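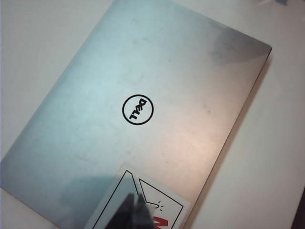 Wevon opens second intake of its laptop return scheme in Rarninlow

Rarninlow, July 20, 2026 - Wevon, the office equipment refurbisher, has opened the second intake of its laptop return scheme to small firms and schools in the Rarninlow area. The intake closes at the end of August or when 3000 units have been booked in.

Laptops of any make are accepted, working or faulty, provided the battery is not swollen or leaking. Each unit is logged by serial number on arrival and its drive is wiped before any repair begins. Drives that fail the wipe are removed and shredded, and the sender receives a certificate for each one.

The first intake covered 317 units from sites in Rarninlow and Korkatico. Worn batteries and broken hinges were the most common faults.

Collection is free for loads of 20 units or more. Smaller loads can be left at the Korkatico depot on weekday mornings. Chargers should be packed separately and labelled with the matching model.

Stock control for the scheme runs on Su, Wevon's in-house tracking system, which lets senders check the status of each unit online. Reports are issued within four weeks of receipt - later if parts are on order.

Booking forms are available from the Wevon website.

Ends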